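3.2 Clear containers and the keeping of small boxes

We came to the question of storage rather slowly, having spent most of a pleasant August arguing over labels, and it was Nerea Figueroa who first suggested that we look at what people can see before they reach for anything at all. The Geltach households already kept their small boxed goods in see-through bins, and we were glad to follow their lead. Figure 4 gives a bin with a blue lining and two black boxes standing upright in it, with a gap left between them.
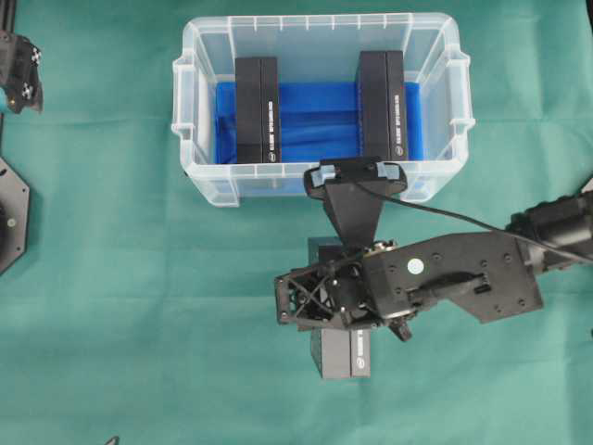
Does a clear bin still need a label?
For most households a label helps only when the boxes inside look alike, and then a short word on the handle side is plenty.

Of the 300 diary entries we read, 253 spoke of boxes being put back in the same spot, and many writers were quite fond of that spot! Shelving raised a different set of habits, and here we owe a good deal to Benedita Seixas, who patiently read every entry about racks (some of them very long indeed).
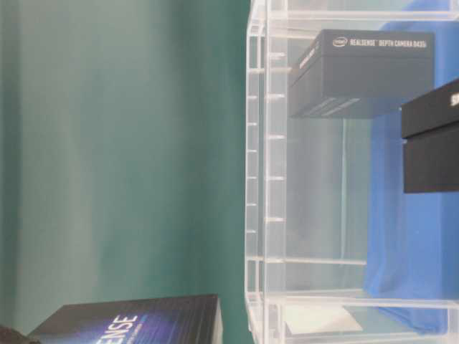 Her reading was that people who own a rack with levels tend to settle on one height for each kind of box and then leave it alone for months, even when the fit is a little wasteful. We return to this in Section 4.

Contact: Munteanu Home Storage Study, Geltach | Copyright the authors | Back to top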